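Eltard: a small form-validation library for the browser

Welcome, and thank you for stopping by! Eltard is a little library that checks what people type into web forms and tells them, kindly and in plain words, what needs fixing. It started as a folder of helper functions that got copied from one project to the next until keeping the copies in step became a chore of its own, and so in February we sat down, gave it a name and a proper set of tests, and put it in one place.

This README covers installing it, setting up your first form, and the handful of things that tend to trip people up. It is longer than it needs to be — sorry about that — but most of the length is in the parts you can skip.

What you get

Eltard comes with 37 built-in rules. They cover the everyday cases: required fields, minimum and maximum length, email addresses, postal codes, dates, matching passwords, and numbers within a range. You can write your own rules too, and a custom rule is just a function that takes a value and returns either true or a message. There are no base classes to extend and nothing to register ahead of time.

The library has no dependencies of its own. It doesn't touch your styles, and it will not move focus around the page unless you ask it to.

Installing

Add the package eltard to your project with whichever package manager you like, or drop the single file from the dist folder into your page with a script tag. Both ways give you the same thing. If you go the script tag route, the library shows up as a global called Eltard, with a capital E.

You will need Node 12 or later to run the tests and the build. Using the library in a page doesn't need Node at all.

Your first form

Give each input a name, then pass the form element and an object of rules to Eltard.watch. The keys in the object are the input names, and the values are lists of rules, checked in the order you wrote them. The first rule that fails supplies the message, and the rest are left alone for that round, so put "required" first or you'll get some rather odd complaints about empty email addresses.

Messages go into any element carrying the attribute data-eltard-for with the matching input name. If there is no such element, the message is simply kept on the result object and you can do what you like with it.
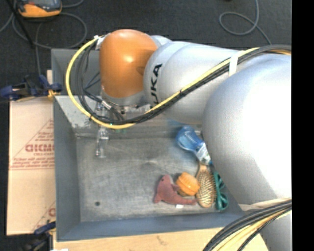 Balville wrote in the issue tracker that checking on every keystroke felt rude, with the email field turning red before anyone had a chance to finish the address, and asked whether the default could wait until the person leaves the field. We thought that was a very fair point, and the default is now "blur". If you liked the old way, set the "when" option to "input" and everything goes back to how it was.

Rules that need the server

Some checks can't be done in the page, such as whether a username is taken. Return a promise from your rule and Eltard will wait for it. While it waits, the form has the class eltard-pending, and submitting is held back until the answer comes. An older answer that arrives after a newer one is thrown away.

Please do repeat every check on your server as well. Anyone can switch off scripts in their browser, and plenty of people do!

Translations

Messages live in the lang folder, one file per language, and there are 8 languages at the moment. To add another, copy en.json, translate the values, leave the keys as they are, and open a pull request. Partial files are welcome, and missing messages fall back to English.

Tests

Run npm test from the top folder. There are 153 tests, and the date ones are slow, so be patient with them.

Known problems

File inputs are only checked for being present. Size and type are on the list.

Inputs added to the form after Eltard.watch has run are not noticed until you call refresh on the object it gave you.

The Vanhove theme hides empty message elements with its own rule, which can win over yours. Loading your stylesheet after the theme sorts it out.

License

MIT. The full text is in the LICENSE file. The postal code patterns came from our older project, Idosville, and are under the same license.

Last updated October 2021.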